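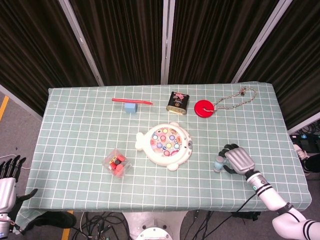
August, bench notes, 4 pm

OK so the second batch of cheek swabs came in from the Tundville clinic this morning and I got all 30 of them logged before lunch! Ferhat spun them down while I made up fresh buffer (the old bottle had floaty bits in it, so out it went).

We're still chasing the same question: can we call the slow-metabolizer variant from a swab well enough that the clinic can skip the blood draw? First batch was kind of a mess. Of 15 samples, 6 gave me too little DNA to bother with, and I'm pretty sure that was me rushing the lysis step. Today I let everything sit an extra 5 minutes and the yields look much nicer, at least on the ones I've read so far.

Kenna Drummond stopped by with the Druvetano primer set. She swears by it, I'm on the fence – the bands were sharp but there was a faint extra one down low in two lanes. Could be primer dimer. Going to drop the primer concentration and run it again next to the Soylu set, same samples, same gel, so we can stop arguing about it.

Things to remember:
Rack B labels smear if you touch them with ethanol on your gloves. Use the pencil!
Ferhat has the consent code sheet, ask him before renaming anything.
Someone needs to reorder filter tips, we're on the last box.

Gel is running now, I'll shoot it before I head home and put the file in the Oltach folder.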